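Trombones emmêlés, boîtes sans couvercle, bureaux partagés : vos questions

Cette page est tenue par Eilidh Swanson pour les bureaux de Wotura. Elle reprend les questions reçues depuis l'ouverture du poste commun, en juin.

Pourquoi les trombones finissent-ils toujours en paquet ?
On lit un peu partout que c'est l'électricité statique. J'en doute. Un trombone est un crochet double, on en met 900 dans un tiroir, on ouvre et on ferme le tiroir toute la journée : il n'y a pas besoin d'aller chercher plus loin.

Les trombones colorés s'emmêlent-ils davantage que les autres ?
C'est ce que soutient Dennis Shemweta, qui accuse la gaine plastique. Nous n'avons rien mesuré. La gaine accroche peut-être un peu, mais les trombones nus de la réserve ne se portent pas mieux.

Faut-il trier par couleur ?
Seulement si la couleur veut dire quelque chose chez vous. À la comptabilité, le bleu va sur les factures et le rose sur les avoirs, donc le tri se défend. Ailleurs, c'est une demi-heure perdue pour un résultat qui tient jusqu'au lundi. Si vous y tenez, démêlez d'abord, triez ensuite.

Comment défaire un gros tas ?
Étalez-le sur une surface claire et dégagée. Prenez un trombone du bord, soulevez-le, secouez légèrement : ce qui tombe est libre, ce qui reste pendu est une chaîne et se met de côté. Ne tirez pas des deux mains sur le milieu, vous ouvririez les boucles. Un trombone ouvert ne serre plus rien, jetez-le.
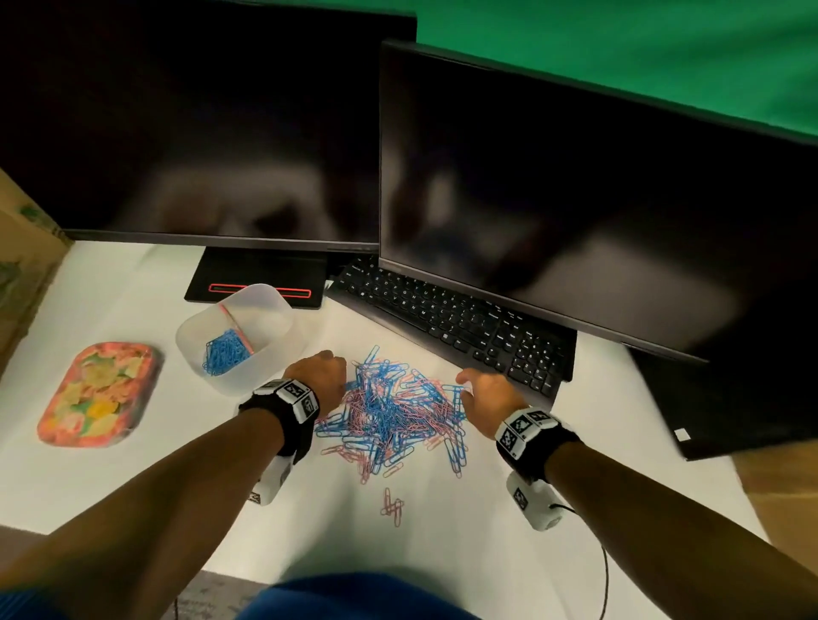

Le tas bleu et rose devant le clavier, une petite chaîne rose mise à part.

Peut-on le faire sans débarrasser le bureau ?
Oui, à condition de garder de la place devant le clavier. Un trombone glissé entre deux touches se retire avec une pince à épiler, clavier débranché. Je déconseille l'aimant, que l'on recommande pourtant sur tous les forums : il ramasse tout le paquet d'un coup et on n'est pas plus avancé.

Les distributeurs aimantés valent-ils leur prix ?
Nous avons essayé le Himix et le Vovine. Le premier est joli et retient trop, le second se renverse. Les deux sont retournés au placard. Une boîte en plastique translucide, assez large pour y passer deux doigts, fait le même travail - et l'on voit ce qu'il reste.

Combien en garder sur un poste ?
Moins que vous ne croyez. L'inventaire de l'étage a donné 1771 trombones pour une équipe qui imprime à peine. Une petite boîte par bureau suffit, le reste va dans la réserve, salle 246.

Où déposer ceux dont on ne veut plus ?
Dans le bac Khaemba, à côté de l'imprimante. Démêlés, s'il vous plaît.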